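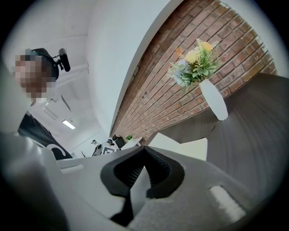 About Gosico

We are a small firm in Hebden that checks other people's claims about saving energy at home. That is the whole business. A landlord, a housing group or a family with a cold back bedroom gets told that a product will cut their bills by a third, and they ask us whether it will. Quite often the answer is no, or not in that house, or not by a third.

We began as a two-person outfit above a shop on the Brendell road, doing home surveys for people who had already been sold something. There are 13 of us now. We have looked at 379 homes, most of them terraces with solid walls, and we remember the damp ones best.

What we think about the trade

A good deal of what is sold as energy saving is sold on a number. The number usually comes from a test house, or from a model of a house, with the heating set in a way few people set it. We don't say these numbers are made up. We do say they belong to somebody else's building. A stone terrace on a wet hillside, with a cellar, a blocked chimney and an extension put up in 1980s brick, will not behave like the one in the leaflet.

We are also wary of "up to". If a leaflet says a radiator panel saves up to a fifth, then a saving of nothing at all is covered by the words. When we write a report we give a range with a bottom end as well as a top, and if the bottom end is zero we print zero.

Smart controls are another sore point. Some households get on well with them. Others turn them off by the second week and go back to the switch on the boiler, and the saving goes with it. We ask how people live in a house before we say what a gadget might do there. Who gets up first, which rooms are shut off in winter, where the washing dries. It makes for a long visit and we are told we drink too much tea.

What we do

Home visits. A surveyor spends most of a morning with you, looks at the loft, the floors, the walls and the windows, and goes through your bills if you have kept them. You get a written report in plain words. If you have two years of bills, please dig them out, as one winter tells us very little.

Second opinions. Send us the quote and the sales pack you were given. We read the small print, check the sums against your house and tell you which parts we believe. We have talked plenty of people out of work they were about to pay for, and a few into work they had written off.

The Simen study. This is our long look at draught-proofing in older houses, named after the street where we started it. We expected it to show a clear saving by now. It shows a modest one in some homes and hardly any in others, and we have not worked out why. One idea is that people who feel less of a draught open a window more. We'll publish the rest when we have it, dull or not.

What we don't do

We don't fit anything, sell anything or take a fee from firms that do. We've been offered referral money more than once and have a standard letter for it. We won't give you a score out of ten, and we don't hand out badges for your front window. We don't do reports over the phone either, whatever the last firm offered.

How we are paid

By you. A home visit is a flat fee whatever the size of the house, and a second opinion costs less. Housing groups pay by the day. All our prices are on the fees page, and they haven't gone up since last September. If we find nothing worth doing in your home you still pay, which some people think is unfair. We think the other way round would give us a reason to find something.

Are we right?

Not always. We go back to a share of homes a year after the work is done and compare the bills with what we said. In 7 cases from our last batch of return visits we had been too gloomy, mainly over loft work, and we've changed how we do that part of the sum. We were too hopeful about floors. Both sets of results are in the reports section, along with the ones that make us look better.

You should treat us with the same doubt you'd bring to a salesman. Ask to see a past report with the address taken out. Ask what we got wrong in a house like yours.

Finding us

The office is at the Hebden end of the Brendell road, up the side stairs. We are open from Monday, 9am to 4.30pm, and shut at weekends. Parking is poor. Visits are booked by the form on the contact page, and the wait is longest once the clocks have gone back, so get in touch in summer if you can stand to think about heating then.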